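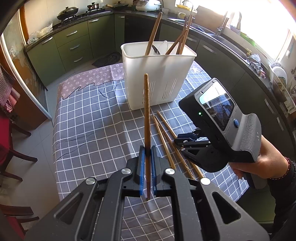

Chopsticks: a sceptical thread

Category: Student projects / Robotics club
Reading time: 5 min

1/ I mentor for a college robotics club and I've been asked twice this month whether the chopstick project is "going well". I don't know. I have opinions though, so, thread.

2/ The brief, as written by the students in September: collect demonstrations of people sorting chopsticks and putting them in a caddy, using hand-held grippers, then train something that can do it on an arm. Target, 2,000 demonstrations. They picked the number before they'd picked up a chopstick.

3/ Why chopsticks? Because Candela Olmedo said they'd be easy. Straight, rigid, light, nothing to fold. I said a thin tapered stick lying flat on cloth is a rotten thing to pick up with two fat padded fingers. We were both outvoted by Lalit Chaturvedi, who already had the chopsticks.

4/ I'll give the grippers their due. The blue ribbed pads hold a stick upright better than I thought they would. Clamp one near the bottom and you can carry it vertically without it swinging about much. I'd bet against it and I owe Ravindran Nair a coffee.

5/ Holding isn't the job, however. The job is getting from "lying down on a tablecloth" to "standing up in a caddy", and there's a turn in the middle that everyone does differently. Lalit drags the stick to the table edge. Candela pinches one end and lets the other swing down. Ravindran uses both grippers and passes it across.

6/ Ask any of them and theirs is the natural way. Put all three in one pile of data and I'd expect the model to learn some average of them, and I'd expect the average to drop chopsticks on the floor. I said this in September. It is in the notes. Page one.

7/ They do have a reply, in fairness. Ravindran says variety is the point, and that a policy that has only seen one way will fall over the first time a stick lands at a funny angle. Maybe. I've read people I trust on both sides of it. I'd just like it tested before we collect another thousand.

8/ Where we are as of 2022-04-18: 987 demonstrations recorded. That's the figure on the poster. It isn't the figure I'd put on the poster, as it includes every take where someone fumbled, started again and didn't mark it.

9/ I asked for a column in the spreadsheet saying "succeeded, yes or no". There's now a column. It has a lot of blanks in it.

10/ On working in a real kitchen. I was against this too (you may be spotting a pattern). I wanted a plain bench in the lab and a grey mat. Adoración Cuesta argued that a plain bench teaches you about plain benches, and that a patterned cloth with creases in it is what the thing would meet in somebody's house.

11/ I've come halfway round. The creases matter more than the pattern. A stick resting across a fold has a bit of air under it and you can get a finger pad in. A stick lying dead flat hasn't, and you end up pushing the cloth along in front of you.
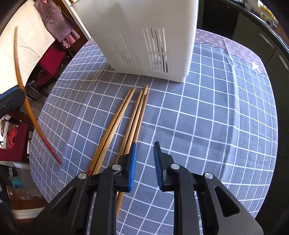
12/ It gets worse when they lie side by side. Go for one and you nudge its neighbour, or you close on both. Candela's answer is to take the pair and call it efficient. Is that a success? Does it count as one or two? I've asked. Three people, three answers, and the blank column gets another blank.

13/ They aren't all the same chopstick either. Different woods, different tips, and I would quite like to know whether the grip works equally well on the shiny ones. My guess is no. A guess is all anyone has at the moment, which bothers me more than it seems to bother them.

14/ Somebody will reply that Skutska got something similar working. I've seen the Skutska video. One table, one caddy, one speed, and a cut just where I'd have liked to keep watching. Good luck to them. I'd want the number of tries it took.

15/ Money. The club has spent 3,825 on this so far, most of it at Boltside on parts for the grippers and the rest on an arm joint from Prekow that arrived wrong and went back. For a student club that's a year's budget. Stüber quoted us for ready-made fingers and I laughed out loud on the phone, sorry to the man at Stüber.

16/ Magnus Sutherland, who signs the forms, asked me if it was "a good learning experience". I find that question slippery. A project can be a good learning experience and still not work, and I'd prefer we didn't use the one to avoid finding out about the other.

17/ What I've asked for before term ends:
- stop collecting for a fortnight
- go back and fill in the success column, all of it, with two people checking
- agree whether a pair counts
- train on one person's takes only, then on everyone's, same number of each, and compare

18/ The last one is the only one they were keen on. The first one went down very badly. Lalit is convinced that if they just get to 2,000 it will all sort itself out. I've heard that about every dataset I've ever been near.

19/ Anyway, they're good students and they turn up, and Candela has got properly quick at it. Whether a machine will is another matter. I'll post the comparison when there is one, including if it makes me look daft.

20/ Coffee still owed to Ravindran. He wants it noted that it's a large one.

We use cookies to remember your settings and measure visits. Accept all / Manage choices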